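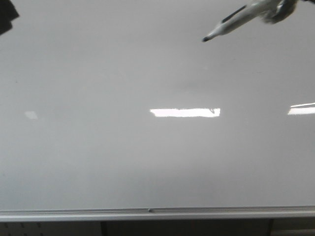
Kit on Trial | Automation

Satik would like your robot to write on the wall

We have had the Satik Board Kit on loan since December, which is long enough for the novelty to wear off and for the pens to start going missing. It is an add-on for people who already own a small robot arm and have run out of blocks for it to stack. You bolt on a pair of fingers, hand it a whiteboard marker, and wait for literature.

The kit costs £700. For that you get the fingers, a mounting plate, a sprung insert to take up some of the pressure, 6 markers and the software. You don't get an arm, a board or any sort of stand. Satik says most customers "have a board already", and it is true that most offices do, generally with last spring's targets still on it and a note saying do not wipe.

Setting up took us a morning. The plate fits the Drakar arm we keep for this sort of thing, though two of the bolts were a shade too long and had to be swapped for ones out of the drawer. After that you bring the pen tip close to the board in each corner and press a button, so the software can work out where the surface is. Do this slowly. A felt tip will forgive a nudge or two, but we drove the first one back into its own barrel and it never wrote a decent line again.

Gripping a round pen is harder than it sounds, and Satik has done a fair job of it. The fingers hold the marker at the back end and let it lean, much as a person would, and you can change the angle in the settings. Too upright and the tip squeaks. Too flat and the letters come out thick on one side, like a wedding invitation. We settled on a slant somewhere in between and left it alone.

The writing itself is good. It is also slow. The word "Welcome" took long enough for somebody to go and make tea. Satik's own sheet claims 200 characters on a single calibration before things drift, and we got there most days, although the last line tended to head gently downhill. Straight lines and boxes come out beautifully. Circles are egg-shaped until you turn the speed down, and then they are round and you have aged slightly.

A word about shine. The kit has an optional camera mode, meant to find old ink and write round it. On a glossy board under ceiling lights it takes a bright reflection for something important and steers clear, leaving a polite gap in the middle of your sentence. Staniforth, who distribute the kit here, suggested a matt board or a blind. We turned the lights off, and the camera then found nothing at all to object to, including the old ink.

Rubbing out is not included. There is an eraser attachment on the way, priced separately, and until it arrives the robot writes and you follow along behind it with a cloth. Make of that what you will.

Staniforth will also come and fit the thing for you and throw in an hour's training. If your arm is one of the supported models you can probably save the money. If it isn't, ring them before you order, as the list of supported models is shorter than the box suggests. The manual runs to 332 pages and is mostly warnings.

Worth having? For a teaching lab, yes. It is a tidy way to show students what contact and pressure do to a plan that looked fine on screen, and the worst thing they can break is a pen. For an office, buy a person a marker. Satik will be showing a quicker version at Gitex, and we have asked to borrow one of those too.

Related items
Drakar arm: our long-term notes
Which grippers can cope with round things?
Staniforth adds fitting and training to its price list
Matt or gloss: choosing a board for the lab
What to see at Gitex if you only like small robots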